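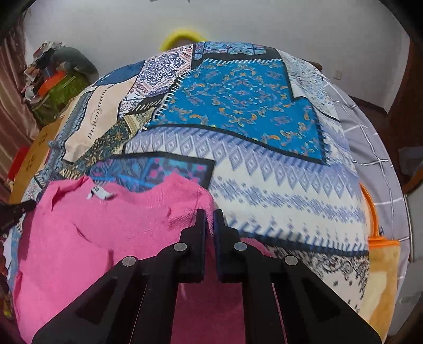 Pink rib knit on the spare bed, seen from the hand-held gripper's camera.

I've had two hand-held grippers at home since November, one from Henura and one from Claltano, and I said I would write up how they compare once I'd used both for long enough to have an opinion. I have now done 543 folds and pick-ups with them, split fairly evenly, so I think that's long enough.

Both are the same sort of tool. You hold it, squeeze the trigger, the jaws close, and the camera records what the jaws are doing. The recordings go to Yaqin Liang, who trains on them and tells me a week later which ones were no good. I do clothes. Rhea Tan does kitchens, and she has a different set of complaints which I'll leave to her.

Jaws first. On the Henura the pads are stiff and flat and meet square. On thick cotton they are very good. On a fine rib knit they tend to take hold of the top layer only, so if I want both layers of a jumper I have to come in from the side at the hem and push slightly before I squeeze. The Claltano pads are softer and bend round whatever they're holding, and they pick up two layers without any fuss. They also pick up the bedspread. I had to throw away 19 recordings in the first fortnight where the bedspread came up along with the sleeve.

I tried a plain sheet for a while to see if that would help, and it did a bit, as a tight sheet is harder to pinch. Yaqin asked me to go back to the patchwork cover. Her view is that if the model only ever sees clothes on a plain white bed it will be no use in anybody's house. Fair enough, and it's less washing.

Trigger next. The Henura needs more force than I'd like. After an hour I can feel it in the base of my thumb, and after two I start getting sloppy and closing late. The Claltano is lighter but has a dead patch at the start of the pull where nothing moves. You get used to it, but then you go back to the other one and snap the jaws shut too early for the first ten minutes. My advice is to not swap between them in the same session. I did that for most of a month and those are the recordings Yaqin complained about most.

Weight: I put both on the kitchen scales with the camera and battery fitted. The lighter of the two is the Henura, by 200 grams. That doesn't sound like much, and for picking things up it isn't. For smoothing a creased jumper flat, where you hold the tool out low over the bed and drag, I noticed it every time.

The camera is the same on both, an Enitz with a wide lens, and the only difference is the bracket. The Claltano bracket sits higher and looks down more steeply, so you see more of the cloth in front of the jaws and less of the room. I thought this would be better. Yaqin says it's worse for her, because the software works out where the tool is by following fixed things in the background, and with the steep bracket there are stretches where it sees only fabric and loses its place. We lost more recordings to that than to bad grips. Boyang Meng printed me a wedge that tips the camera up by a few degrees and the problem mostly went away. The wedge works loose, so I check it whenever I change the battery.

Lighting matters more than I expected. Bright pink is awkward late in the afternoon when the sun comes in low, as the ribs wash out and the neckline is hard to pick out on playback. I now do the pink and red things in the morning and leave the dark ones for later.

Labels are a nuisance with both. If a jaw closes on the label at the neck, you lift the jumper by the label, and it swings about and lands in a heap. I go for the shoulder.

One fault to mention. A pivot pin on the Claltano started to squeak after a few weeks and then to stick. Kerttu Harju had the same thing on hers. A drop of sewing machine oil fixed mine, but wipe off the extra or it goes on the clothes. I have a grey T-shirt that can confirm this.

If I could only keep one for clothes, I'd keep the Claltano, with Boyang's wedge on it. For towels, jeans and anything with a bit of body to it I would go back to the Henura, sore thumb included. Mahlet Fikre has offered to lend me a softer set of pads that should fit the Henura with two screws. I'll try those on the knits next, starting with the hems.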